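Hineo Hand Kit – Frequently Asked Questions

Setup, recording, data handling and ordering. If your question isn't covered, write to the support desk with your kit number and firmware version.

GENERAL

What is the Hineo Hand Kit?

A pair of hand-held grippers with cabled sensing, a recording unit and the software to turn a demonstration into a training episode. The operator performs a task with the grippers, and the kit logs the pose and jaw opening of each hand together with video. The output is used to train two-arm manipulation policies.

Do I need a robot to use it?

No. Recording is independent of any arm. You need a robot only when you deploy a trained policy, and at that point the robot should carry jaws of the same geometry as the hand units. Jaw drawings are included in the download package.

Who makes it?

Hineo designs the kit and writes the software. Final assembly and calibration are done at our shop in Vildale. Nakari resells the kit and provides first-line support for customers who bought through them.

Is there a wireless version?

Not at present. Both hand units are cabled for power and data. We tested a battery version and dropped it because the added weight changed how operators moved their wrists. Dropped packets were a second problem.

SETUP

How much space is required?

One table with clear floor on the operator's side, and room for two stands beyond it. We recommend a table with rounded corners and a matte top. Gloss finishes produce reflections that degrade tracking at low angles. Carpet is acceptable. Raised floors that flex underfoot are not, as the stands will move with each step.

Do the stands have to be fixed to the floor?

No, but their position must not change during a session. Mark the base plates with hazard tape so that people walk around them. If a stand is bumped, stop and repeat the room calibration. Episodes recorded after the bump and before the new calibration should be discarded.

How should I route the cables?

Let each gripper cable run back along the wrist and down toward the operator. Do not cross the two cables. Leave enough slack for a full reach to the far edge of the table, and test that reach before the first take. A cable that pulls tight in mid-task shows up in the data as a sudden stop, and the policy will learn it.

What should the operator wear?

Anything with sleeves that fit close at the wrist. Patterned fabric is fine. Loose cuffs can catch in the jaws.

RECORDING

Which task should we start with?

Something with one hinged part and one or two large contact surfaces. Our own first task for new operators is a wooden tea box with a lid. It is light enough to slide if pushed badly, so mistakes are obvious, and the compartments can be used later for pick-and-place tasks on the same object.

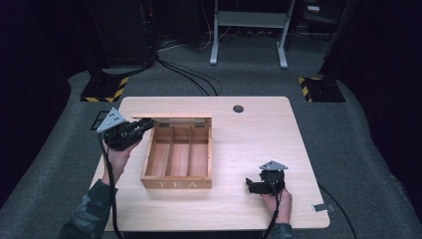 Hand Kit in use with the tea box, lid folded back and compartments empty.

Where should the object be placed?

Vary it. Operators tend to return the object to the same spot after each take, and a policy trained on that data fails when the object is a hand's width away. Move it left, right, nearer and farther, and rotate it a little. Keep it clear of cable grommets and table edges unless those are part of the task.

How many episodes do I need?

It depends on the task and on how much you vary it. For a single two-handed task with one object, plan on 300 clean episodes before the first training run. The reference set supplied with the kit contains 1,312 episodes across several tasks, and is meant for checking your pipeline. It is not a substitute for data recorded on your own table.

How long does an episode take?

Most of ours last about 10 seconds. Longer tasks should be split at a point where both hands are free of the object.

Can the operator pause during a take?

Short pauses are tolerated by the trimming tool. If the operator stops to think or talk, end the take and start again. The same applies when a jaw slips and the operator recovers – keep the recovery only if you want the policy to learn it, and tag it as such.

Can one hand stay idle?

Yes. Hold the idle gripper over the table, within tracking range, with the jaws away from the object. Do not set it down. The software treats a gripper at rest for too long as lost and closes the episode.

CALIBRATION AND MAINTENANCE

How often do the grippers need calibration?

Run the jaw check at the start of every session. It takes under a minute. The full calibration is needed after a fall, after replacing a jaw finger, or when the jaw check reports an offset outside the limit shown on screen.

How long do the jaw fingers last?

They are rated for 4,000 closures under normal load. After that the contact surface starts to polish and grip on smooth wood drops. Replace the fingers in pairs. Fulgencio Cortés, who runs calibration in Vildale, also advises against mixing worn and new fingers between the left and right units.

Can I clean the units with alcohol?

Use a dry cloth on the housings. Isopropyl alcohol is safe on the jaw fingers but leaves a haze on the housings.

DATA

Who owns the recordings?

You do. Nothing is uploaded unless you turn on remote support, and then only the files you select.

Which formats are supported?

Episodes are written in the native Hineo format and can be exported as HDF5 with MP4 video. Time stamps are shared by both hands and all video streams.

ORDERING

What is the current lead time?

Orders confirmed before the end of the month are built in the following month. The September batch is almost full.

Can I see the kit before buying?

Demonstrations are held at the Chávez showroom every Wednesday, by appointment. Bring your own object if it fits on a table. Sample recordings from the visit can be exported and taken with you.

What is covered by the warranty?

Hand units, cables and the recording unit. Jaw fingers are wear parts and are excluded, as is damage from operation with third-party power supplies.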